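Handout 6: Comparing Fingertips on Small Loose Objects
Robot Handling Lab, Flirkitville
Notes by Elvia Escobedo, revised 1 May 2022

Welcome back, everyone! Last time we spent most of the session on boxes and cups, which are very forgiving things to pick up, and several of you asked when we would get to something harder. Keys and key rings are a lovely next step. They are thin and shiny, they swing, and they change shape every time you let go of them.

We have two sets of tips to compare, the Jara (long and stiff) and the Flilau (shorter, with a softer face). Run the same pick routine with both, and please leave the closing speed alone between sets, however tempting it gets. Before you start, look over the fingers for lint along the seams and check that the pads lie flat. When you go back through your wrist camera images, look for the moment when the rings hang between the two fingers, and note which ring the tips are nearest to.

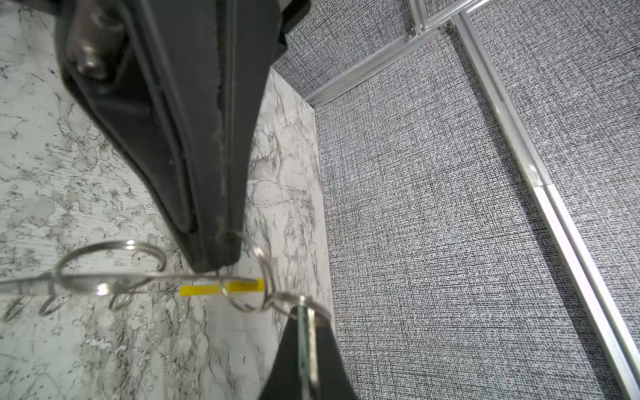
Hemant Dixit wrote in after the October session that he would grade the grasp on the ring and ignore the keys altogether, because his best runs all had a firm hold on the ring while the keys went wherever they pleased. I like this very much, and I've changed the score sheet to match, so column two now reads "ring held" and the old "keys held" column is gone.

A word on the controller. The Jileletti software lets you set the grip force anywhere up to 70 percent, and I'd start low and creep upward. Leave 1000 milliseconds between closing and lifting so the swinging can die down a little. If you are using the second camera, compare its view with the wrist view before you decide that a grasp missed; metal this close to the lens goes blurry and can fool you.
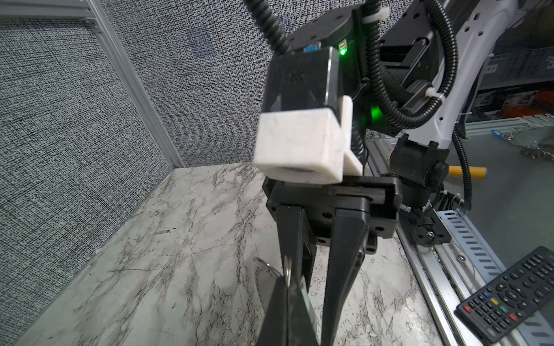 Figure 2. Gripper and housing over the marble-patterned tabletop, fingers pointing down.

For next time, bring your score sheets for both sets of tips and a paragraph on which you would choose for rings, and why.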